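Home News Shop Stockists Contact

Treloar launches a tablecloth for people who do not own a dining room
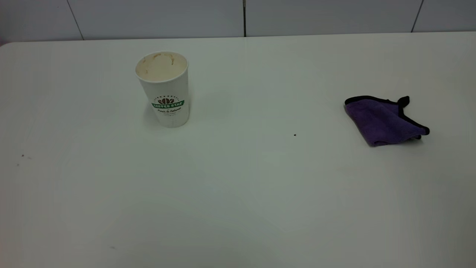 Mylene Mangubat says she gave up on tablecloths years ago, having never met one that fitted anything she ate off, and that she would like it noted she was right.

Treloar has noted it. The Skoltdale range, on sale from March, comes in 2 sizes and is meant for small kitchens, odd corners and the sort of folding table that has been "temporary" for a decade. Each cloth has a weighted hem, so it stays put when a window is open, and goes in the wash at 40 degrees with everything else. Ironing is allowed but will not be encouraged.

The range was tried out in 400 homes over the winter. Testers sent back 2,763 comments, a good many of them on the subject of gravy. The hem was made heavier as a result — and the fringe, which had its supporters in the design office, has gone.

Colours are oat, slate and a green that took eleven weeks to agree on and is called Green.

Skoltdale cloths will be stocked by Grundholm shops and sold through the Treloar website. Matching napkins follow in the autumn, if the green can be repeated.

Samples and price lists can be had from the Treloar press desk, which is open until 4pm and closed for lunch.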